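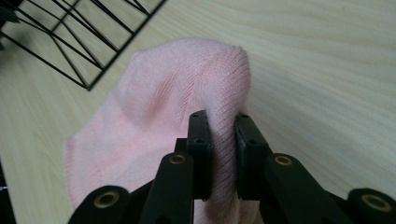
From: Dulce Arellano
To: Livau knitters and menders list
Date: Friday, October 29, 2021
Subject: Re: [livau] pale socks, again

Hello all,

Gualtiero, you've set me off now. You wrote:

> I have finished the second pair in the pale pink and I'm not happy.
> Fine rib, 78 stitches, same needles as ever, and after one wash the leg
> has gone wide and the rib looks flat. My daughter says they're fine. They
> are not fine. Is it the yarn (Braler, the 400 metre balls) or is it me?
> Also, how does anybody keep pale socks in pairs? I have 2 left over
> from the spring and they don't match each other.
>
> Gualtiero Sala

I doubt it's you! I had the same trouble with a pale grey last winter and I blamed my tension for weeks, then I knitted the very same pattern in some old Sitompul I had in the cupboard and it sprang back beautifully. So my money's on the yarn. Did you swatch and wash the swatch? (I know, I know. I never do either, and then I moan on here.)

Try this before you unravel anything. Wash one sock again in cool water, roll it in a towel and press, don't wring, then lay it flat and pat the ribs together with your fingers so the leg is a good bit narrower than you want it. Leave it alone till it's bone dry. Mine took two days on the landing. It won't cure a really limp yarn but it might get you a sock that stays up as far as the school run.

If that fails, go down to 66 stitches next time and keep the needles as they are. You'll think it looks like a sock for a doll. Put it on and see. A fine rib wants stretching a bit on the leg or it just lies there looking sorry for itself.

As for pairs – I've tried everything. Safety pins leave a mark in anything that soft, so I stopped that. Pegging them together by the toes on the airer works until someone else brings the washing in. What I do now is run a bit of contrast thread through the inside of both cuffs, a different colour for each pair, just two stitches, and it saves me holding pale pink against slightly-less-pale pink under the kitchen light. I fold them flat in half as well. Balling them up does the cuffs no good at all.

Has anyone on the list used the Cetach sock yarn, by the way? The shop had a pink very like Gualtiero's and I nearly bought it, but I'd like to hear how it washes first.

And don't throw out the two odd ones, Gualtiero. Odd socks are perfectly good inside wellies.

Dulce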